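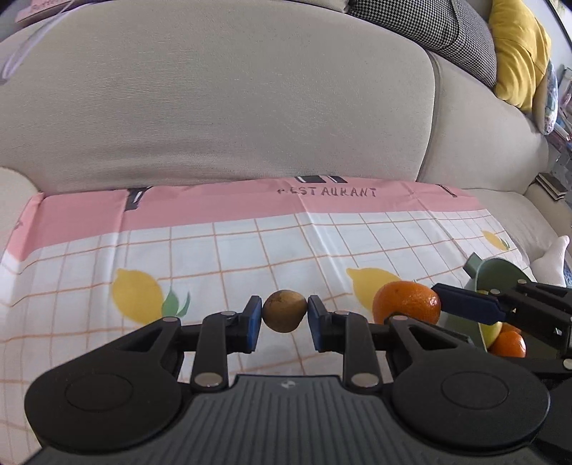 Leobardo Tlapale wrote that he would first look at how hard the fingers are closing, before he touches the training settings at all. He asked me to post the whole problem again in its own thread, so I do it now.

We teach a pick-and-place task by hand. One person holds two grippers, one in each hand, and moves fruit from the cloth to a plate. We recorded 111 demonstrations. The apples and the oranges go well when the policy runs on the arm. The small round fruits do not. The arm goes to the correct place, closes too early or too much, and the fruit jumps away to the side. In the demonstrations the same person has almost no failures with them. Is it a problem of my data, or do I need a different finger pad? The software is Tarum, with default values, only the image size is changed.
Botond Szabó

How do you record the finger opening? If you save only "open" and "closed", the policy can not learn that a small fruit needs a different width than an orange. You should save the width as a continuous number for every time step. In Tarum this is a setting in the recording menu and the old recordings can not be converted, so you must record again. I am sorry for that, I lost 23 demonstrations the same way in March.

Second thing - check the delay between the camera and the finger width. Close the fingers quickly on something hard, look at which image they touch, and compare with the number. We had a delay of 4 images and our arm was always closing before it arrived. After we corrected it, most of the early closing was gone. I would do this test first, it needs only a few minutes.

Also please approach the small fruit slowly when you demonstrate. A human hand corrects in the last moment and does not notice it. The arm has more difficulty to copy such a fast correction.
Rhiannon Prydderch

Just record more. We have 1,673 and it works fine.
Arlo Benavides

More is good, but if the delay is wrong, all of them will be wrong in the same way. Botond, please write which delay you measured. And count how many of your 111 are with the small fruit - if most are apples and oranges, I would add small ones before changing the pads.
Rhiannon Prydderch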